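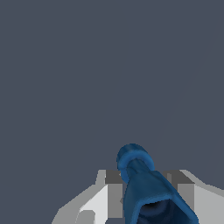

*Samina Niazi*

Der **Greifertag in Sitberg** ist ein Tag der offenen Tür, den die Werkstatt Todia immer an einem Samstag im Juni ausrichtet. Ich schreibe diesen Eintrag für unser Regionallexikon, und weil ich selbst dort war, fällt er etwas persönlicher aus als der über die Kanalschleuse (die Redaktion hat es erlaubt!).

## Überblick

Todia sitzt in der früheren Färberei am Ortsrand und beschäftigt 21 Leute. Gearbeitet wird dort am Greifen, also daran, dass ein Roboterarm Dinge fasst, die sich nicht so brav anfassen lassen wie ein Würfel. Vieles davon passiert zuerst am Rechner, in einer Simulation, und erst später am richtigen Arm. Genau diesen Teil fand ich am schönsten, obwohl ich vorher gedacht hätte, dass mich ein Bildschirm kaum hinter dem Ofen hervorlockt.

## Die Vorführung

Los geht es um zehn Uhr im großen Raum. Emiko Koyama führt durch das Programm, das in der Werkstatt Soomro heißt, und sie redet zum Glück so, dass man auch ohne Studium mitkommt. Man schaut auf eine schlichte graue Fläche, davor der Greifer in Hellgrau und Weiß, ganz kantig gezeichnet, und zwischen seinen zwei Fingern steckt schräg ein blaues Ding. Ich habe erst eine Flasche gesehen, meine Nachbarin einen zusammengerollten Stoffärmel – und wir haben beide bis zur Pause auf unserer Meinung bestanden. Oben ist es schmal mit einem runden, etwas helleren Wulst, nach unten wird es breit und hat dort eine dunkle Öffnung.

Solche Formen sind laut Koyama eine Plage. Wo der Hals in den Bauch übergeht, haben die Finger kaum eine gerade Stelle zum Anlegen, und ein paar Grad Schräglage verändern alles. Für eine einzige Form rechnet die Gruppe bis zu 2620 Griffe durch. Ich habe gefragt, ob das nicht langweilig wird, und bekam ein sehr langes »Jein«.

## Mitmachen

Am Nachmittag darf man selbst ran. Brahim Benkirane betreut den Platz, an dem man den simulierten Greifer mit zwei Reglern steuert, einer für die Drehung, einer für den Abstand der Finger. Jeder hat drei Versuche. Meine gingen alle daneben, beim letzten habe ich die Finger zugefahren, bevor überhaupt etwas dazwischen war. Kinder sind darin übrigens viel besser, die zögern einfach nicht!

## Besucher und Anfahrt

Der Raum fasst ungefähr 100 Personen, und zur Vorführung am Vormittag ist er voll. Wer sitzen möchte, kommt früh. Vom Bahnhof läuft man den Uferweg entlang, der Bus aus Istthorpe hält direkt vor dem Tor. Der Eintritt ist frei, Kaffee gibt es im Hof.

## Siehe auch

- Färberei Sitberg
- Uferweg
- Buslinie nach Istthorpe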